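Ineke Wouters wants you to slow down at the sink

I got to Clultville a little after nine in the morning, with rain coming sideways off the parking lot and one working windshield wiper. Ineke Wouters had the door open before I'd turned the engine off. "Run!" she yelled, so I ran.

If you don't know her, Ineke mends china. Plates, mostly, and cups, and the odd soup tureen that somebody's aunt dropped in December. She used to work in the finishing room at Stilthorpe, the old pottery out on the river road, and when it closed she took her brushes home and kept going. She has fixed 1,908 pieces so far. I know this because every one goes in a ledger with a number, a sketch and a line about how it broke. (Number 139 just says "goat.")

I asked her how she got started, which is a lazy question, and she let me know it.

"Everybody wants a story about my grandmother," she said. "My grandmother ate off enamel. I needed a job, and Stilthorpe was hiring, and I could sit still. They put me on handles. I stuck handles on cups for two years and I dreamed about handles."

She makes strong coffee and pours it into cups she's repaired herself. Mine had a crack running from the lip down to the foot, and I kept looking for a drip that never came.

What people bring her

I had pictured a lot of fancy heirlooms. She laughed at me for that.

"It's the everyday plate, the one with the worn blue edge that was always on top of the pile. I had a man drive here from Plistitz with a cereal bowl. You could buy another one at a yard sale for a dollar! I told him that, and he said, 'Well, it's not this one,' and I said fine, give it here."

She charged him 20 dollars, her price for anything that comes in three pieces or fewer. More pieces and you have to talk to her. The most she ever quoted was some 2,000 dollars, for a full dinner service that had gone down a flight of basement stairs in a box, and the family took one long look at each other and asked her to fix the gravy boat.

She talks while she works. The morning I was there she had a saucer propped in a tray of sand – the sand holds it at whatever angle she needs – and she was laying in glue with the tip of a toothpick. The glue is a slow one made by Mavromatis that she orders by the case. "It gives you time to be wrong," she said. "The fast stuff, you get one try and then you live with it."

I asked what she can't fix. She thought about it for a while.

"Crumbs. If it's crumbs, take a picture and say goodbye. And teapots where the spout is gone. I can make you a new spout but it'll pour down the side, and you'll be mad at me every afternoon."

Where it all goes wrong

Then I asked how most things get broken, and oh boy, did she have opinions. I thought she'd say kids, or cats, or moving day.

"Washing up," she said. "It's nearly always the washing up. People stack everything in the sink, heavy on top of thin, and then they fish around in the suds. Or the faucet! They lift a plate up and knock the rim right on the faucet. I can tell a faucet chip from across the room."

She's not a fan of soaking overnight either, at least for old pieces with fine cracks in the glaze. And she thinks most of us load a rack like we're trying to win something. Her rule is one plate, one gap, the big ones at the back, and cups somewhere they can't roll. "And then walk away. Let the air do it. The towel is where you drop things." 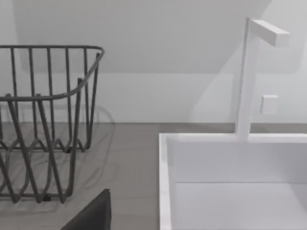
Her advice if you've just dropped something

I made her slow down for this part so I could write it all out. Pick up every piece, even the slivers, and wrap each one on its own so the edges can't rub together. Don't wash them unless there's food on them. Don't tape them. And please, please don't try superglue first.

"Half my day is undoing somebody's husband," she said.

I had brought along a little yellow creamer of my mother's, in five pieces, wrapped (I'm sorry to say) all together in one sock. Ineke unrolled the sock on the table and didn't say anything for a bit. Then she reached for the ledger and asked me how it happened.

"Faucet," I said.

She wrote it down.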